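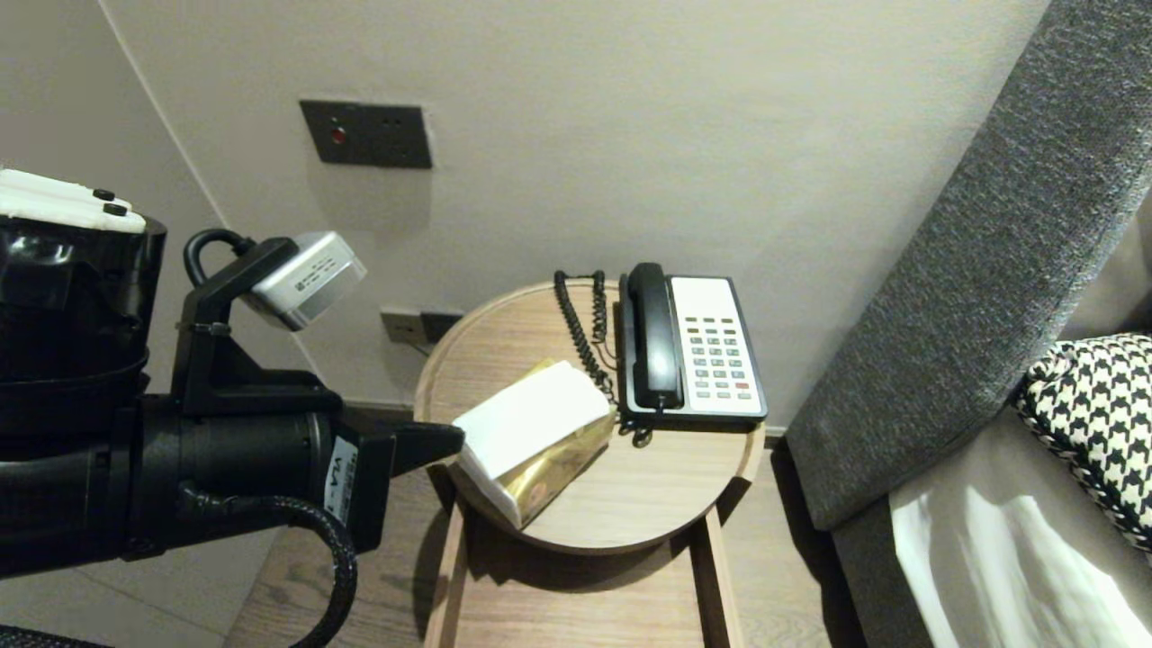
Gripper at a tissue box on the side table, with the wrist-mounted camera module tilted toward the tabletop.

Tuning the Approach Phase in Zhuravel

This page explains how to set up and tune the approach phase of a tabletop pick in Zhuravel, the motion and perception package maintained by Nadside. It applies to arms with a parallel gripper and a camera module mounted near the wrist. Users should complete the calibration tutorial before they begin.

Before you start

Confirm that the arm driver is running and that the camera stream is visible in the Zhuravel monitor. Load the Adville profile, which contains the joint limits and camera settings for furnished rooms. Keep the emergency stop within reach throughout the procedure.

Step 1. Define the target and its neighbors

Open the object panel and select the item to be picked. In the setup shown, the target is the tissue box. Mark the desk telephone beside it as an obstacle. Draw a separate keep-out region over the handset cord. Thin, coiled objects produce broken depth readings, and the automatic segmenter will often split one cord into several pieces or drop it altogether.

Step 2. Check the estimated pose

Boxes do not always sit flat. When a box is tilted, as it is on this table, the planner must use the full orientation estimate. Set pose_mode to full and compare the overlay with the live view. Metallic surfaces may cause the overlay to drift. If it does, raise depth_filter from 2 to 3 and capture the pose again.

Step 3. Set the standoff and speed

The standoff is the distance at which the arm leaves the planned path and begins the final, camera-guided motion. Enter 300 millimeters for the first trial. Reduce the final approach speed to the lowest preset until contact detection has been verified.

Step 4. Verify contact detection

Run the approach with grasping disabled. The arm should stop when a finger meets the box and write a contact event to the log. If the arm continues to push, lower the contact threshold and repeat the run. Error 410 indicates that the wrist camera lost the target during the final motion; return to Step 2 before making any other change.

Step 5. Enable the grasp

Once contact is reported reliably, enable grasping and save the profile under a new name. Do not overwrite the Adville profile, as other installations load it at startup.

Saved profiles may be replayed offline in Nultedura, where the planned path and the recorded path can be compared side by side. Cable slack is not modeled in replay and must be checked on the arm itself.

Next: Adding a Second Obstacle Layer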